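Ticket 500: Werkell folding table, finish going tacky and marking clothes
Product: Werkell table with side panel, medium brown
Opened by: Sheldon Dufour
Status: Open

Hi there, me again! I wrote in through the Friesen store page first and they told me to lodge it with you lot directly, so apologies if you're getting this twice. I've been using the Werkell as my laundry folding spot since August and I love the size of it, but the top has started to feel a bit sticky on warm days. Light colours are the worry, as my white things have been coming away with a faint tan smudge.

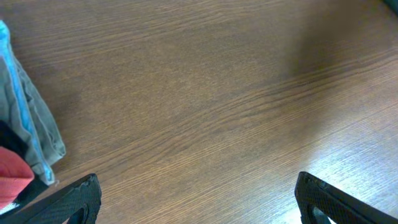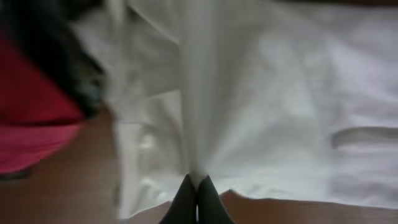
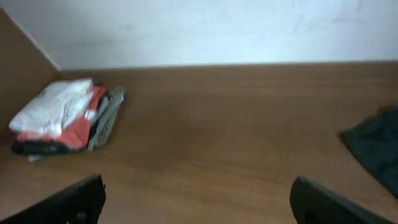
What I've tried so far:

Wiped it down with warm water and a drop of dish soap, then dried it with an old towel. Felt great for a day, then the tackiness came back.

Tried the Jikley wood cleaner my neighbour swears by. Smells lovely, did nothing (possibly made it worse?). I've stopped using it in case it's part of the problem.

Switched laundry detergent to Fusico, thinking maybe it was soap residue coming off the clothes and not the table at all. No change after 2 weeks of washing.

Left a clean white hanky on the bare wood overnight on Saturday with a heavy book on top. In the morning it had stuck ever so slightly and there was a honey-coloured mark on the underside. So I'm pretty sure it's the finish!

For now I'm putting the dark stuff down first and stacking the whites on top, and that's saved my shirts, but I'd like to be able to fold straight onto the table again. The room gets up to 23 degrees in the afternoon, nothing wild.

Two questions. Can I give the top a light sand and a fresh coat without losing the warranty? And if so, is 1000 grit too fine? It's the only paper I've got in the shed. If you'd sooner send out a new top I'm happy with that too, the side panel is fine and can stay put. Evenings are best if you want to ring me.

Cheers,
Sheldon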